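野口ハイツ談話室運営会 十一月例会 議事録

日時 2020年11月16日 午後2時より
場所 一階談話室
記録 小椋かずえ

朝からよく冷えた日でしたが、お足元の悪いなか、いつもの顔ぶれにお集まりいただきました。始まる前に柿をむいてくださった方があり、しばらくはその話でにぎやかになってしまって、議題に入るのが少し遅れましたことを最初に書きとめておきます。

1 前回の議事録の確認
読み上げのうえ、訂正なく承認されました。廊下の電球の件はもう取り替えが済んでいるとのことで、どなたがしてくださったのか、ありがとうございました。

2 秋のバザーの収支
手芸品とお菓子の売り上げから材料代を引いて、残りは2847円でした。去年より少ないものの、今年は人を呼ぶのも遠慮がちでしたから、よく売れたほうではないかという声が多く、そのまま茶菓代に繰り入れることで皆さん賛成でした。売れ残ったふきんは34枚あり、これは談話室で使わせてもらいます。正直なところ、台所の引き出しのふきんはだいぶくたびれておりましたので、私などは売れ残ってくれてよかったと思っているくらいです。

3 コーヒーメーカーのお手入れについて
今日いちばん長く話し合ったのがこの件です。赤、白、黒と3台ありますのに、拭く人が決まっていないものですから、受け皿にコーヒーがたまったまま翌朝になっていることがあるそうです。お当番表を作ろうという案と、使った人がその都度拭けばよいという案が出て、どちらももっともなのでなかなか決まりませんでした。結局、使った人は水受けだけ空けて軽く拭き、週に一度のお当番が外側と受け皿をきちんと洗う、という両方を合わせた形に落ち着きました。 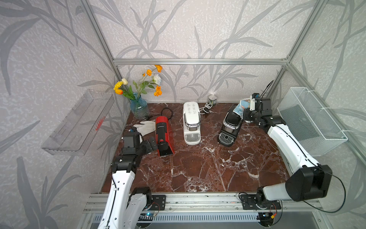
拭くときの布は、水色のものを本体用、ほかの色を台の上用と分けることになりました。茶色の大理石模様の天板は白い筋のところに粉が残っていても見えにくいので、斜めから見ながら拭くとよいと教えていただきました。なるほどと思い、会のあとでさっそく試した方もいらしたようです。手荒れが気になる方は手袋をどうぞ。使い終わったら台に置いたままにせず、洗って干してくださいますようお願いします。

電源コードは機械の後ろに丸まりやすく、拭くときに引っかけそうで心配だという意見もありました。抜いてから拭くこと、拭き終えたらゆるく束ねておくことを、お当番表の下に大きな字で書き添えます。

4 造花と壁紙
オレンジや黄色、白の造花を青いガラスの花瓶に生けたものは、明るくてよいと好評でした。お正月には松に替えたいというご希望があり、次回までに各自で考えてくることに。灰色の葉っぱ模様の壁紙については、もう少し色のあるほうがという方と、落ち着いていて好きという方と半々で、当面このままとします。

5 今後のこと
談話室の改修は2030年の予定と聞いております。ずいぶん先ですねと皆さん笑っておられましたが、希望は早めに紙に書いて小椋までお渡しください。流し台をもう少し低くしてほしい、という一枚をもういただいています。

次回は十二月の第二週、時間は同じく午後2時からです。お当番表の下書きは小椋が持ってまいります。柿の残りは冷蔵庫の上の段にありますので、お早めにどうぞ。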